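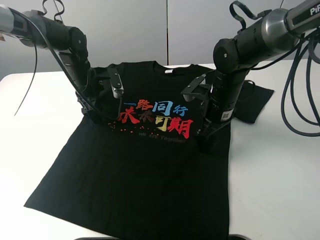

Week 9 notes. Learning bimanual folding from demos (Caltwood cell, shirts)

Read before Wednesday. Slides are thin this week so most of it is in here. Habibur Saha is doing the second half, bring questions about the chunking part to him.

1. Where we left off

Last time: single arm, rigid block, policy predicts one action per step. Fine for blocks. Falls apart on cloth. Small error at step 10, the fabric is now in a state the demos never visited, next action is worse, and so on. This is compounding error again, same thing as week 3, only cloth makes it nastier. A block stays where you left it. A shirt slides, bunches, drags its other half along.

Also cloth has no handy state vector. No pose. People have tried keypoints (collar, sleeve tips, hem corners) and that works until one of them is hidden under a layer, so after the first fold basically.

2. Setup for the running example

Two arms, one gripper each, table, shirt starts flat with the collar at the far side. Fixed camera. Actions are joint targets for both arms stacked into one vector, gripper opening included. One policy for both arms, not two policies talking to each other. Remember this, it comes up in the homework.

Demos: 143 teleoperated folds. Two operators. Wálter Benavides did most of them and his style is visible in the data, he always goes left sleeve first. The other operator mixes. More on that in section 4.

Task stages as we label them:
- grasp at shoulders
- sleeve in, one side
- sleeve in, other side
- hem up to collar
- release and back off

Labels are for evaluation only. The policy never sees them.

3. Action chunking

Instead of one action, predict the next k actions, execute some or all of them, then look again. Why it helps:

Fewer decisions per episode, so fewer chances to wander off. If the episode is T steps and chunk is k, you decide T/k times. The error argument from week 3 goes through with T/k in place of T (hand-wavy, we'll be a bit more careful on the board).

Pauses. Operators stop mid-fold to think. A single-step policy learns "at this picture, don't move" and then sits there forever. A chunk covers the pause and comes out the other side.

Cost: inside a chunk you are open loop. If the cloth slips out of the fingers at step 2 you keep waving an empty gripper until the chunk ends. So k is a tradeoff, don't go looking for a theorem that gives you the best one.

Overlapping chunks: query every step anyway, average the predictions that all land on the current time step, weights decaying exponentially. Smoother motion. But averaging assumes the predictions mostly agree, see next section.

4. Multimodal demos

Left sleeve first or right sleeve first, both correct. Train with squared error and the policy goes for the mean, which is both arms half reaching and neither getting hold of anything. Seen this on the real cell, its not a textbook problem.

Ways out:
- a latent variable (CVAE style), encode the demo's "style" at training time, set it to the prior mean at test time
- a diffusion or flow head, sample an action chunk
- make the operators agree beforehand. Boring, works, costs nothing. Doesn't scale to more people.

Temporal averaging plus a sampling head can bring the problem back: two samples from differnt modes get averaged. Either commit to a chunk or keep the noise seed fixed across queries.

5. Results

Same architecture, same data, only k changes. 17 rollouts per setting, on shirts not in the training set. k = 1 never got past the first sleeve. Middle values of k did best on full folds. The largest k did well on sleeves and badly on the hem, where both grippers have to hold an even tension and there's no looking while you move.

17 is a small number. Put an interval on it before you say one middle value beats another. Most of those gaps are nothing.

Failures, most common first: pinch catches one layer where it needed two; gripper closes on nothing near the shoulder; shirt drags toward one arm during release.

6. Homework

a) Redo the T/k argument with a chance p of slip per step inside the chunk. Sketch how the cost changes with k.
b) Two separate policies, one per arm, same camera. Give a case where both are individually fine and the pair fails.
c) Load the Milivine log (597 chunks), plot disagreement between overlapping predictions against time. Mark the stage boundaries. What happens near them?

Part c takes a while to load, start early. Hand in as one pdf, code at the end.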